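The sink that does two jobs

A double sink takes up a lot of worktop, and in a small kitchen that space is hard to give away. Most people who have one use the left side for washing up and the right side for whatever is waiting. There are better ways to split it, and none of them need a plumber.
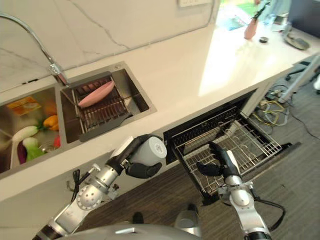
Words by Gangadharan Kurup
Kitchens, October issue

I started looking into this when we moved to Datley and inherited a sink with two basins and a drawer of dish racks underneath it. For the first month I piled everything on one side. Then my neighbour, Mrs Venkataraman, told me to keep food in one basin and dishes in the other and never mix them.

It is a simple rule and it suits the way we shop. Vegetables come home from the market and go straight into the left basin. Radishes, aubergines and bok choy all need a proper rinse, and they can sit there while the rest of the shopping is put away. Anything in a packet is better kept out of the water.

Take the small parts off before you wash anything bulky, and keep them together in a bowl.

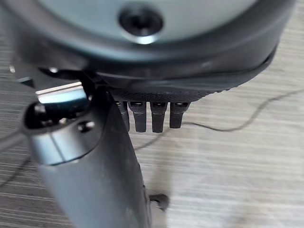

A rack across the basin

The right basin is the place for a rack that rests on the rim. Mine is 35 cm long and came from Surkus. It drips into the sink, so there is no tray to empty. Long or awkward pieces can lie across the bars at an angle. Measure the basin before you order, as I had to send my first one back.

Below the worktop, a pull-out drawer with a wire rack takes the plates and cups. Load it from the back, plates first, then cups where you can reach them.

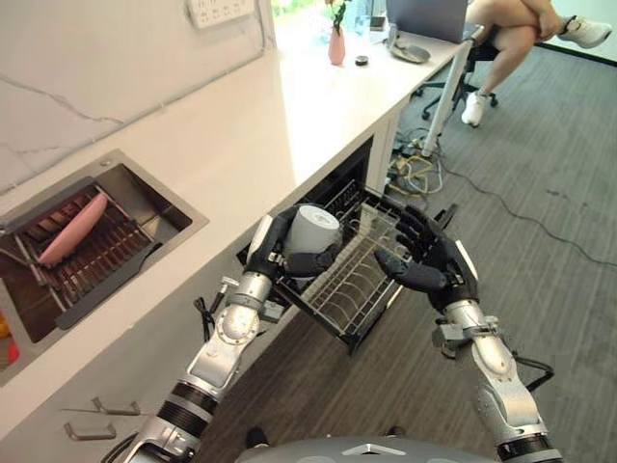
We had ours fitted by Pelberg for £553, which was more than I wanted to spend. A wider one was quoted at about £800. The runners are good and it still slides easily when it is full. I would have liked a deeper front, as tall glasses have to go elsewhere.

Leave the worktop beside the sink clear if you can. Ours collects post and keys by teatime.

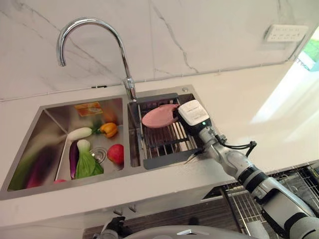 Keeping it clean

Rinse the food basin once the vegetables are out and lift any leaves from the drain by hand. Wipe down the steel with a soft cloth and a little washing-up liquid. The rack wants a scrub every 3 weeks, mostly where the bars meet the sides.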